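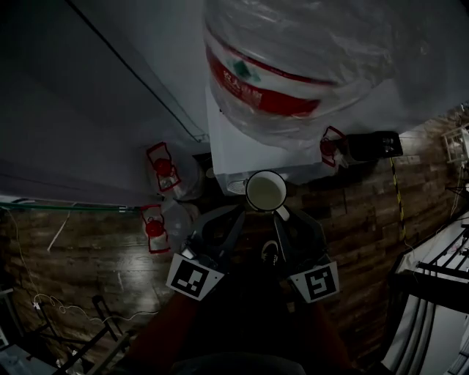
Clendis CL-13 Replacement Bottle Seat and Probe Kit

For top-loading water dispensers with a dry-guard collar

The CL-13 kit replaces the molded seat, feed probe and air filter on floor-standing dispensers that take an inverted bottle. It fits units with a round reservoir opening and a three-lug collar. It does not fit bottom-loading units or countertop units with a fixed reservoir lid.

Part number: CL-13
Supplied by: Provdale Parts Counter
Spares list price group: C

Contents of the kit

1 bottle seat, white polypropylene
1 feed probe with side ports
1 air filter cartridge, push fit
2 silicone O-rings (one spare)
1 reservoir gasket
1 instruction card

The cap piercer is part of the probe and is not sold on its own. Earlier kits included a tube of food-grade grease. The current O-rings are pre-lubricated and the tube has been dropped.

Specifications

Seat material: polypropylene, food contact grade
Probe material: polypropylene with glass fill
O-ring material: silicone, 60 Shore A
Collar lugs: 3, evenly spaced
Seat weight: 507 g
Kit weight, packed: 713 g
Bottle cap type: 55 mm snap-on, with or without center plug
Cleaning: by hand, warm water and mild detergent
Dishwasher: no

Checking fit before ordering

Unplug the dispenser and remove the bottle. Turn the old seat counterclockwise until the lugs clear, then lift. If the seat does not turn, look for a retaining screw at the rear of the collar. Units with this screw need the CL-13R, which has a slotted rear lug. The two seats are otherwise the same.

Measure the reservoir opening across the inside edge. Do not measure the outer lip, which varies between cabinet styles. The part number molded under the old seat is a better guide than the model plate on the cabinet, as cabinets were changed more often than reservoirs.

Fitting

Drain the reservoir through the cold tap first, then through the drain plug at the rear. Let the hot tank cool before opening the plug.

Remove the old gasket and wipe the groove. Scale in the groove is the usual cause of a weeping joint after a seat change. Use a plastic scraper.

Press the new gasket in with the flat side up. Push the probe into the seat from above until it clicks twice. One click means the lower O-ring is not home.

Set the seat on the reservoir, align the lugs and turn clockwise to the stop. Push the air filter into the port with the arrow facing inward.

Load a bottle and wait for the air bubbles to stop. Draw water from the hot tap until it runs steadily before switching the heater on. Discard the first two liters from each tap.

Bottle notes

The probe opens the center plug of the cap. Bottles with a full peel-off cap can be used, but the probe will not seal against them and some water will spill on loading. Wipe the neck before inverting the bottle. Cracked bottles let air in above the water line and can flood the reservoir past the seat. No seat will prevent this.

Service interval

Change the air filter every six months. Change the O-rings and gasket yearly, or whenever the seat is removed. The O-ring and gasket set can be ordered alone as CL-13S.

Parts and returns

Trade enquiries go to Oana Onu at the parts counter. Fit questions go to Valentin Ciobanu, who will need the number from under the old seat. Unopened kits can be returned within 30 days. Probes that have been in contact with water cannot be returned.
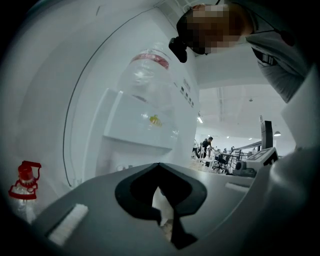
PROVDALE, March

Change notice 2,914. Seats shipped from this month have a deeper drip channel on the inside of the collar. Fit and part number are unchanged. Old and new seats may be mixed within one site. The CL-13R will get the same channel when present stock is used up.

Notice issued by Hannelore Zaugg, technical documents.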